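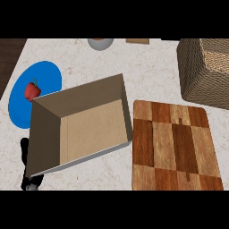

In defence of the shopping list

I've been a list person for as long as I've been in charge of feeding myself, and I've noticed lately that this makes me a bit of a dinosaur. My friends have apps. My sister has a fridge door that's meant to tell her things (it mostly tells her the time). When I pull a folded envelope out of my coat at the shop, with "onions, bin bags, that nice cheese" scrawled down the back of it, people look at me as though I've produced a quill.

So I'd like to stick up for it. A paper list, written by hand, in the order things occur to you, is the best way to run a kitchen, and I'm prepared to be tedious about it.

Some background. Last winter my partner and I gave the apps a proper go. We started with one called Himureck, which a colleague of mine swears by, and which lets two people share a list so that you both see it change as you go. Lovely idea! The trouble is that you both see it change as you go. I'd be standing by the tinned tomatoes and the word "capers" would appear, and then vanish, and then come back as "capers?" and I'd have to ring home to find out whether a decision had been reached. We had a full-on row about a cucumber that had been ticked off by one of us in error. I won't say who. It was me.

After that we tried Bistell, which is the one that suggests things based on what you've bought before. I bought a bag of icing sugar in December for a cake, one cake, and it went on offering me icing sugar until I deleted the thing. It seemed to have decided that I was a baker. I found myself feeling guilty, as if I were letting it down. You shouldn't feel guilty in front of a telephone.

We lasted three months, all told, and then one evening I picked up a pencil to write "milk" on the back of a gas bill and felt my shoulders drop.

What the pencil knows

The thing about a handwritten list is that it has moods in it. If I write RICE in capitals and underline it, that means we ran out of rice on a night when we badly wanted rice. If something is written very small in the corner, it's a treat and I'm hoping to get away with it. My partner adds items in green biro, and I can tell from the slant whether they were done sitting down or on the way out of the door with one shoe on. Type all that into a phone and it comes out the same grey size, and the rice has no more urgency than the kitchen foil.

I also remember a list I've written. I'm sure there's some clever study about this, and I haven't read it, but I can leave the envelope on the hall table (I often do) and still come home with nearly everything. With the app I remembered nothing. My phone died once in the middle of the shop on Sotelo Street and I stood by the bread like a man waking from an operation. I bought bread.

My friend Jhosep Bermúdez thinks all this is sentimental tosh, and as he's a far better cook than I am I ought to give him his say. His view is that lists of any kind are the problem. He shops at Lerska market, on foot, with no plan at all, and buys whatever looks good. "If you know what you want before you get there," he told me, "you're not looking at the vegetables." And I do see it. I've eaten at his table and it's wonderful. But he lives two streets from the market and works from noon, and I live up a hill and get home at half past six wanting my tea. Going without a list is a fine thing if you can go again tomorrow. I can't, so what happens when I shop without one is that I come home with an aubergine, a lemon and some fancy crackers, and we have toast.

We went round and round on this over supper at his, and neither of us budged, though he did ask me to jot down the name of the crackers.
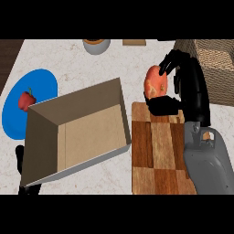
The case against me

I'll be fair. There are things paper can't do. It can't be in two places, so if I've got the envelope and my partner is the one passing the shop, we're stuck with a phone call anyway. It goes through the wash. It gets used for other things, too: I once did an entire big shop from the wrong side of an envelope and came back with stamps and a birthday card, having followed my errands to the letter.

And then there's money, which I think is the strongest argument the app people have. Himureck kept a running total, and it was sobering. I'd have sworn blind that our food bill was 200 pounds a month. It was 259! I'd been carrying the lower number in my head for years, like someone who still gives their weight from their wedding day. My partner had guessed 300, and was unbearable about having been the cautious one.

But I'd say this. Knowing the total didn't change what we bought. We looked at it, said "goodness", and had the same dinners. What did change things, a bit, was going back to the pencil, because I'm lazy and my hand gets tired. Tapping a suggestion costs nothing. Writing out "sun-dried tomatoes in oil" is a small chore, and quite often I get as far as "sun" and think, do we really? There's half a jar of "sun" in the fridge already.

The old ones

I should admit that I keep them. Not all of them, I haven't gone completely odd, but a fair few have ended up tucked inside cookery books as bookmarks, and I come across them when I'm looking for something else. There's one in the soup chapter from when we first moved in that says "lightbulb, lightbulb, gin, lightbulb". There's one from a week when my mum was staying, where the whole thing is in her handwriting apart from the word "crisps". She writes "potatoes" with an old-fashioned looped p, and she puts a full stop after every item, as if each one had been an argument and she'd won it.

I'd have none of those if we'd stuck with Bistell. I'd have a record of some icing sugar.

Anyway, if you're happy with your app, carry on, and I hope your capers are settled. But if you've got one and it's making you cross, try the back of an envelope for a fortnight. Use a pencil, as biro gives up on glossy paper. Stick it where you make the tea. Let everybody in the house write on it, including whoever keeps putting "pony".

We need washing-up liquid, by the way. It's been on there since last week, in capitals.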